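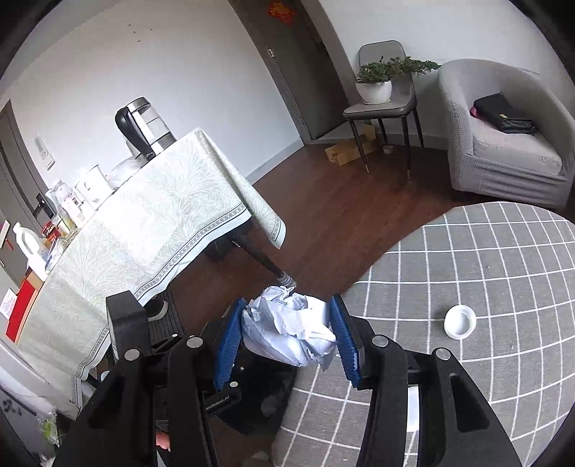
Speaking notes - Writing the first bad draft
Gosthorpe Library, evening talk, upstairs room

Opening (go slowly, let people get their tea)

Good evening, everyone, and thank you for coming out in February, when staying on the couch has so much going for it. My name is Leonora Bañez and I've been running the family history writing group here at Gosthorpe for a good while now. Before that I wrote the newsletter for a paint company called Antoniuk, so if anyone needs 800 words on exterior primer, come and find me at the break.

Tonight I want to talk about getting the first draft of a family story down on paper. I don't mean the research. Most of you are far better at the research than I am, and I've seen the binders. I mean the moment when you've got the ship's list and the parish record and Aunty's letters spread over the kitchen table, and you have to write a sentence, and the sentence is awful.

(Pause. Ask for hands: who has a box of notes at home and not one finished page? Put my own hand up too.)

My own box

I'll tell you about my grandmother's story because it's the one I made the biggest mess of. She came out to work at a boarding house in a little place called Weltden, which had a railway siding and a pub and a great deal of wind. She was there for 28 months. I know that from her wages book, and I was so pleased with the wages book that my first draft was more or less a copy of it. She was paid this, she bought stockings, she was paid this again. My sister read it and said, very kindly, that she could see I'd worked hard.

So I started again, and the second go was worse in the other direction. I had the sunrise over the plains and my grandmother gazing at it. She was a woman who did the breakfasts! She'd have been up before the sun and elbow deep in porridge. I read it aloud to the dog and even I was embarrassed.

(Read the sunrise paragraph here. It's on the pink card. Do the voice.)

What I'd like you to take from that is that both of those drafts were useful to me. The wages book one had all the dates in the right order. The sunrise one, dreadful as it was, had one line in it about her hands smelling of carbolic soap, and that line is in the finished piece. I'd never have found it if I'd sat there waiting for a good opening to come along.

Starting in the wrong place

People ask me where to begin, and I say begin with whatever you'd tell someone at a bus stop. If the best bit is the goat getting into the church, start with the goat. You can put in the birth and the christening afterwards, or leave them to the family tree at the back, where they're perfectly happy.

Nafula Rugemalira was in our group the winter before last, and she's let me tell you this (wave to Nafula, she said she'd be near the door). She was writing about her father's shop and had got badly stuck on the chapter about how he raised the money. Weeks, she was stuck. There were loans and a cousin and a disagreement with the cousin. In the end she skipped it and wrote about the smell of the place when you first opened up in the morning, the kerosene and the flour and the new exercise books. Once that was down she wrote another four pages in the same sitting. The money chapter ended up as a paragraph and a half, and I don't think any reader has ever missed the rest.

(If Nafula is willing, ask her to read the morning passage. If she shakes her head, move on and don't press her.)

A few things that have helped our group

Write by hand if the screen makes you fussy. I find that on the computer I'll fix a comma for twenty minutes and call it an evening's work. With a pencil I tend to keep going. Others in the group are the other way round and can't read their own handwriting the next morning, so please yourselves.

Set a kitchen timer. We use the length of a load of washing in our house, which gives you a decent stretch and a reason to get up at the end of it. While the timer is going you don't look anything up. If you don't know the name of the street, put a cross in the margin and carry on. I once lost a whole Sunday's worth of good intentions - well, a whole afternoon, anyway - to finding out what sort of hat a stationmaster wore, and the hat isn't even in the story.

(Fix that. Just say afternoon.)

Keep your bad pages. Use a folder, a shoebox, the drawer with the takeaway menus, it doesn't matter. I didn't keep mine for years and I'm sorry about it now. There was a version of the boarding house kitchen that I remember as rather good, and it went out with the recycling, and I've tried to write it again and can't get the stove right.

Read it aloud to somebody patient. You'll hear the sentences that go on too long, and coming from me you'll know how serious that is.

On getting things wrong about real people

I want to spend a little time here, as it's what people worry about most and ask about last, usually in the car park.

You will get things wrong. Your uncle will remember the truck as green and your mother will tell you it was never green in its life. I've come to think you can put both in. "Mum says blue, Uncle says green" is a lovely line and it tells you plenty about the pair of them. Where you're guessing, say that you're guessing. "She must have been tired" is fair enough. "She wept bitterly by the window" needs a letter to back it up.

And there are things you may know and decide not to write down. I left something out of my grandmother's story. I thought about it for a long time, and I wrote it out in the draft so that I knew what I was leaving out, and then I took it out. A first draft is private. It can have anything in it. Please hang on to that one, as I think it frees people up more than any of my tips about timers.

(Slow down. Have a sip of water.)

How long should it be?

As long as it stays interesting to someone who loves you. My finished piece about Weltden came to 96 pages with the photographs, and I'd cut it further if I did it again. We've had lovely things in the group that were 2 pages long. One was entirely about a coat.

If you'd like it bound, the print shop we go to is Rumamell, down past the pool, and they're very good about small orders and don't sigh at you. Take them a clean copy and get a single proof done first. I found my own grandmother's name spelt wrong on the cover and was very glad there was just the one.

Exercise (ten minutes, hand out the paper and pencils)

I'd like everyone to think of a kitchen. It can be your own, or one from when you were small, or a neighbour's where you were always given something to eat. Write down what was on the table. Don't worry about making it nice. If you hate your first line, cross it out or leave it sitting there and write a second one under it.

(Walk about, don't peer. At eight minutes say there are two to go. Ask if anyone would like to read, and wait a good long while before deciding that no one will. Someone always does.)

Questions

Likely ones:

Do I need permission from my relatives? (Talk to them early, show them the pages about themselves, bring cake.)

Can I use old letters? (Usually fine within the family. If you're publishing properly, ask at the desk, as they have a leaflet on copyright and it's clearer than I am.)

What if there's no one to read it? (Tell them about the local history shelf downstairs, and the man who came in looking for the Weltden siding and went off with my book for a month.)

Before people go: the group meets in this same room at half past six, biscuits provided, and new people needn't read anything out the first time. The sign-up sheet is by the urn. Stack the chairs on the left, please, as the playgroup has the right-hand side in the morning.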